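Flindier Community Forum > Food and Gatherings > Bake stalls and morning teas

Topic: Lining the kraft boxes, is it worth the fuss?

mirjam_p
Hello all, hope everyone is keeping warm. I've put my hand up for the sweets table at the Drurley hall morning tea (Tuesday week, 10 am start, so I'll be icing things at dawn as usual) and I'm trying to settle the packaging before I lose my nerve. Last year we used paper plates and cling wrap and the icing came away with the wrap every single time. This year I'd like to use the shallow brown cardboard boxes, the open ones, with a sheet of printed wax paper in each. My sister thinks the liners are money down the drain. What do you all do?

GizellaK
Liners, always! I did a stall without them one November and the butter from the shortbread went straight through the cardboard, and then through a lady's good canvas bag, and I still feel badly about it. Buy the pack of 600 and share it with a friend. The cheerful ones with the red writing are lovely for kids, and the grown-ups like them too, whatever they tell you.

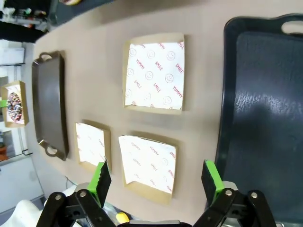

The other thing I'd say is get a couple of sizes of box if you can. A big one for a family to share and small ones for a person on their own, and then carry them out on proper trays with handles. I've got a big navy one and a narrower brown one, and between them I can get from the car to the table without asking anyone for help, which at my age is a point of pride.

brad_ackroyd
Going to disagree a bit, sorry Gizella. Plain baking paper off the roll does the same job for a fraction of the price. You cut it to size the night before with the telly on. I did 30 boxes that way for the Nasrallah fundraiser and didn't hear one complaint about the colour of the paper.

GizellaK
You didn't hear one compliment either, Bradley dear.

brad_ackroyd
Ha, fair enough. I'll wear that one.

Piret
I'm somewhere in the middle. I use the printed sheets for anything that goes on display, and plain for what people have ordered ahead and will just take home. One tip: the corners like to curl up over the edge of the box. I fold mine into quarters first and press them flat under a cookbook overnight, and they behave much better. Doughnuts with sprinkles are the worst for shedding, so those get a box each in my house.

mirjam_p
Oh, the cookbook is a good idea, thank you Piret. Does the wax side go up? Mine feel much the same on both sides.

Piret
Print side up, I've always done it that way. Check the packet though, my last lot were from Memton and yours might be different.

baldur_s
Only thing I'd add is don't stack open boxes in the car, even for a short trip. I tried it with up to 12 at a time and the lamingtons on the bottom were never the same again. Trays flat on the floor behind the front seats, and drive like your nan is in the back.

mirjam_p
Right, I'm going with printed for the table and Bradley's roll for the orders, so you've all won something. My sister has been told. If anyone has a spare tray with handles I could borrow, I'll return it washed and with a slice of something on it.

GizellaK
Take my brown one, love. I'll drop it round after lunch on Sunday.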